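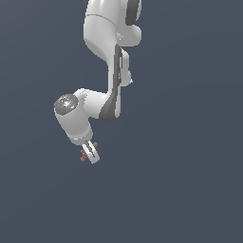 I have been mending things at my kitchen table for most of my adult life, and I still get a small thrill when a dead kettle clicks back on. So you can imagine how I felt in March when my Weder toaster stopped working and I found the case held shut with screws that none of my drivers would fit. I rang the firm, and a very kind young man told me a new one was 50 pounds and could be with me by the morning. He couldn't sell me the part, he said, and he did sound sorry.

Now, I know that time moves on, and I don't want to go back to my grandmother's mangle (she hated it, for what it's worth). But I do think that when we buy a thing we ought to be allowed inside it. My friend Brisa Ventura runs the mending evening in Grirnham, and she has a notebook with 119 repairs in it – lamps, radios, a rather lovely sewing machine – and most of them needed little more than a fuse or a drop of oil.

I would like to see every maker keep spare parts on sale for ten years, at a fair price, with a proper diagram in the box. It would cost them a little, and I dare say it would cost us a little too. I'd pay it gladly. The toaster is still on my worktop, by the way, and I've ordered the right screwdriver.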